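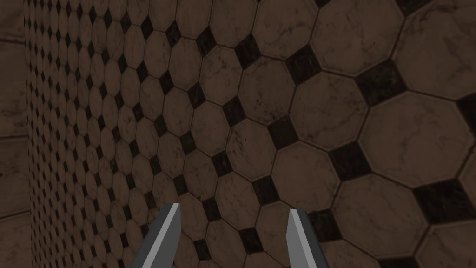 Idelar opens its simulated rooms to gripper teams in September

I've been itching to share this one! We're Idelar, and our new room pack for robot simulation, Skatbridge, comes out in September. You get 100 rendered rooms and 636 wall and floor finishes, from plain rectangular tile to brown octagons with little dark diamonds tucked in between (my favorite, and pretty rough on a vision model when the hand comes in at a steep angle).

A simple two-finger gripper is included, so you can load a room and start moving right away. Setup takes up to 15 minutes. We tested the pack with the folks at Kwok, who asked for dimmer lighting, and they got it.

Zunen customers can try 7 of the rooms free. Write to our press desk for a trial key!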